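Limpeza e manutenção de tampos brancos mate

Publicado em Oficina / Superfícies de trabalho
Texto: Viorica Atanasov. Revisão técnica: Ryota Hirose.

Um tampo branco mate suja-se de forma diferente de um tampo brilhante. A sujidade não forma película visível à primeira; fica retida na microtextura e nota-se como uma perda gradual e irregular de brancura, sobretudo nas zonas onde se apoiam os antebraços. O procedimento que se segue é o que usamos nas bancadas da Stistell e aplica-se a tampos de melamina, laminado de alta pressão e madeira lacada. Não se aplica a pedra, a aço esmaltado nem a madeira encerada. Para tampos lacados há ressalvas em cada passo, assinaladas no fim do parágrafo respetivo.

Identificar o acabamento

Antes de escolher qualquer produto é preciso saber o que se tem à frente. Vire a mesa ou examine a face inferior do tampo junto a um furo de fixação. A melamina apresenta uma camada decorativa muito fina sobre aglomerado. O laminado de alta pressão tem uma folha mais espessa, com uma linha escura visível no corte quando a orla não a cobre. A laca não tem folha nenhuma: vê-se tinta sobre madeira ou MDF, frequentemente com escorridos secos na aresta inferior.

Nas mesas mais antigas a identificação complica-se. Temos uma bancada de 1970 cujo tampo original foi lacado por cima do laminado em data incerta, e só demos por isso quando a camada superior começou a soltar-se num canto. Em caso de dúvida, trate a superfície como laca.

Material

Detergente neutro concentrado. Usamos o Jasard, em frasco de 473 ml; qualquer detergente de pH neutro, sem cera e sem abrilhantador, serve.
Álcool isopropílico.
Quatro panos de microfibra de pelo curto, brancos ou cinzento-claros.
Dois recipientes para água.
Esponja de melamina, de densidade normal.
Pincel macio para as juntas da orla.
Lanterna ou candeeiro que possa ser pousado ao nível do tampo.

Não use lixívia em concentração superior à indicada para superfícies pintadas, nem acetona, nem cremes abrasivos. As ceras e os polidores de móveis ficam também excluídos: preenchem a textura, produzem manchas de brilho e são difíceis de remover por completo.

Inspeção com luz rasante

Apague a iluminação de teto. Pouse o candeeiro junto a uma das arestas, com o feixe paralelo à superfície, e observe a partir do lado oposto. A luz vertical uniforme esconde quase tudo o que interessa: resíduos de fita, gordura, zonas polidas pelo uso. Repita a observação a partir de uma segunda aresta, perpendicular à primeira. 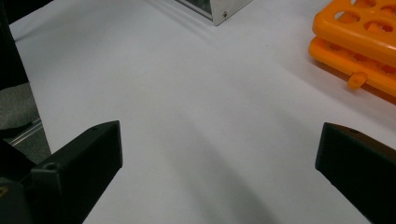 Marque as zonas a tratar com pequenos pedaços de fita de pintor, colados ao lado do defeito e nunca em cima dele. Convém distinguir três casos, cujo tratamento é diferente. O depósito tem relevo ao toque ou altera a cor, mas não o brilho. A zona polida tem a cor correta e brilha mais do que o resto. O risco prende ligeiramente a unha. Só o depósito se resolve com limpeza; a zona polida atenua-se; o risco fica, salvo nos tampos lacados, que admitem repintura.

Remoção do pó

Passe um pano seco em faixas paralelas, sempre no mesmo sentido, com sobreposição de meia largura do pano. Dobre-o em quatro e mude de face a cada duas faixas. O pó de oficina contém partículas duras, e esfregar em círculos nesta fase é a causa mais comum de riscos finos em tampos que, de resto, foram bem cuidados. Nas juntas da orla use o pincel, de dentro para fora.

Se tiver aspirador, use-o com escova de cerdas e sem encostar a boca rígida à superfície.

Lavagem

Prepare a solução: 20 ml de detergente por litro de água morna. No segundo recipiente ponha apenas água limpa.

1. Mergulhe o primeiro pano na solução e torça-o até deixar de pingar.
2. Trabalhe por secções. Num tampo com 64 cm de profundidade, uma secção confortável vai da aresta da frente à de trás e tem a largura de dois palmos.
3. Passe o pano em faixas, com pressão leve, e aguarde um minuto.
4. Passe de novo, desta vez no sentido perpendicular.
5. Enxague com o segundo pano, humedecido em água limpa.
6. Seque de imediato com o terceiro pano.

Não deixe secar a solução sobre o tampo. O detergente seco deixa uma auréola acinzentada que se confunde facilmente com sujidade antiga e leva a lavagens repetidas sem resultado. Troque a água do enxaguamento assim que deixar de ver o fundo do recipiente.

Em melamina, atenção às orlas coladas: se houver uma folga entre a orla e a face, a água entra no aglomerado e o canto incha. O inchaço é irreversível. Nessas zonas use o pano quase seco e seque imediatamente. Em laca, reduza o tempo de espera do ponto 3 para metade.

Manchas localizadas

Espere até o tampo estar completamente seco antes de passar a este ponto. Muitas marcas que parecem persistir logo após a lavagem são humidade residual.

Gordura e dedadas. Álcool isopropílico num canto do pano, passagens curtas de fora para dentro, secagem imediata. Em laca, teste primeiro na face inferior do tampo: se o pano trouxer cor, fique-se pelo detergente.

Marcador permanente. Álcool isopropílico, com renovação frequente da face do pano. A tinta dissolvida volta a espalhar-se com facilidade. Um resto amarelado ou azulado pode ficar preso na textura; aceita-se, ou passa-se à esponja.

Resíduos de fita adesiva. Aqueça ligeiramente com um secador de cabelo, puxe com o polegar e limpe o que sobrar com álcool. A fita dupla-face Urrutia, que usamos para fixar gabaritos, sai quase sempre inteira se for puxada num ângulo muito baixo -- depressa é pior do que devagar.

Cola branca. Pano húmido pousado sobre a gota durante dez minutos, seguido de uma espátula de plástico. Não use lâmina metálica. A cola de cianoacrilato é outro assunto: em laminado consegue-se levantar com espátula depois de arrefecida com gelo, em laca arranca a tinta.

Café e chá. Saem com a lavagem normal se forem recentes. Os anéis antigos exigem uma pasta de bicarbonato de sódio e água, aplicada sem esfregar e retirada ao fim de cinco minutos.

Marcas escuras de borracha ou de metal. São material transferido para o tampo, e o detergente pouco faz. É o caso típico para a esponja de melamina.
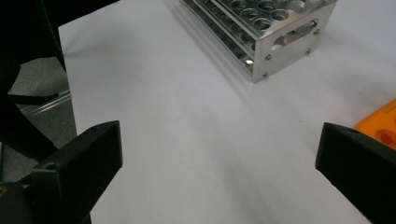 Tampo branco mate com manchas ténues.

Uso da esponja de melamina

A esponja de melamina é um abrasivo muito fino. Funciona bem, e é também o que mais tampos mate estraga. Humedeça-a, esprema-a e passe-a com o peso da mão, sem pressão adicional. Não insista no mesmo ponto mais do que meia dúzia de passagens. Verifique com luz rasante entre cada tentativa: se a zona começar a brilhar, pare, mesmo que a mancha ainda se veja.

Os blocos Sakero que experimentámos em maio são mais densos e cortam mais depressa. Reservamo-los para o laminado de alta pressão. Em laca mate não use nenhum dos dois.

Zonas polidas

Uma zona polida pelo uso perdeu parte da microtextura. Não se recupera com produtos. O que se pode fazer é uniformizar a transição, de modo que a diferença de brilho deixe de ter um contorno nítido. Em laminado, use um feltro abrasivo branco, o mais fino da gama, seco, com movimentos largos que ultrapassem bastante o limite da zona. Em melamina a camada é demasiado fina para esta operação e não a recomendamos. Em laca, a solução correta é despolir todo o tampo e aplicar nova demão de acabamento.

Há quem use pasta de dentes para este fim. O abrasivo varia de marca para marca e o resultado é imprevisível.

Verificação final

Repita a inspeção com luz rasante, a partir das mesmas duas arestas. Retire as fitas de marcação à medida que confirma cada ponto. Passe as costas da mão pelo tampo: uma ligeira aderência indica detergente por enxaguar e resolve-se repetindo os pontos 5 e 6 da lavagem, com água renovada.

Periodicidade

Pó: no fim de cada período de trabalho.
Lavagem completa: uma vez por mês em uso normal, quinzenalmente se a bancada servir para colagens.
Inspeção das orlas: de seis em seis meses.
Esponja de melamina: apenas quando necessário, e nunca como limpeza de rotina.

Problemas frequentes

O tampo ficou às faixas depois de seco. Excesso de detergente ou água de enxaguamento suja. Lave novamente só com água.

O branco amareleceu por igual. Nas lacas antigas é envelhecimento do próprio aglutinante e não sai. Nos laminados verifique primeiro se há fumo ou vapores de cozinha na proximidade; nesse caso é depósito e sai com duas lavagens.

Apareceram riscos finos que antes não se viam. Em regra já lá estavam, preenchidos com gordura. Compare com uma zona pouco usada, por exemplo atrás do monitor ou junto à parede.

A orla descolou durante a limpeza. Deixe secar pelo menos um dia antes de voltar a colar. A colagem de orlas com ferro e com cola de contacto é tratada na página sobre reparação de arestas.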